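Left finger lining peeling off on hand-held grippers, objects sticking on release

Posted by Octavio Godoy in Grippers and End Effectors

We use a pair of hand-held grippers at a bench to record pick and place demonstrations. Since Sunday the left finger on one side has been letting go late. Small soft parts hang on to it for a moment when the jaws open, then drop crooked. The other finger releases fine. We lost around 300 recordings before someone went back and watched them.

The lining on the left pad has started to come away. I pressed it back down twice and it lifted again within the hour. Can I just cut off the loose bit and keep going, or does the whole thing need to be redone? The pads are printed and screwed on. I have 2 spare sets. 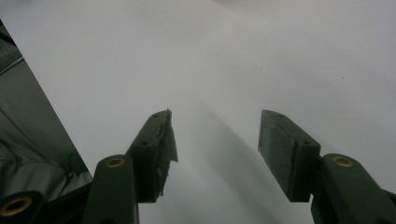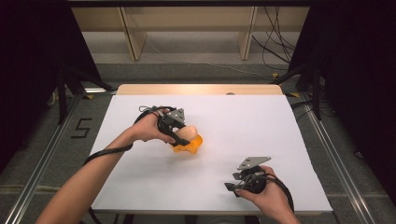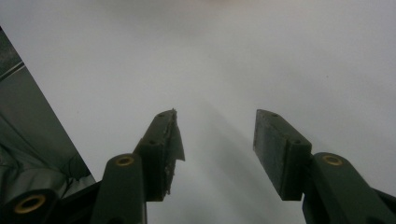

First and third: the left pad with the flap sticking out. Second: both grippers at the table.

Iulian Bucur

Don't trim it. If you cut the flap you leave a step on the inner face and the part will sit against that step, so your grasp changes again. Take the pad off, peel everything, clean it with alcohol and let it dry. Then put new lining on both fingers, even if the right one looks OK. Old on one side and new on the other gives you uneven grip.

Wrap the end of the strip around the edge of the pad if there is room. Ours at Prineck always lifted from a cut end on the inner face. We now change them every 800 cycles.

Check the screws while you're in there.

Cornel Preda

had the same thing, used super glue, works fine

Iulian Bucur

Glue gets hard and the next strip won't sit flat on it. I would not do that with only 2 spare sets.

Octavio Godoy

Changed both sides this morning and wrapped the ends. 7 test picks so far with no sticking. I'm throwing out the bad recordings and will post again if it lifts.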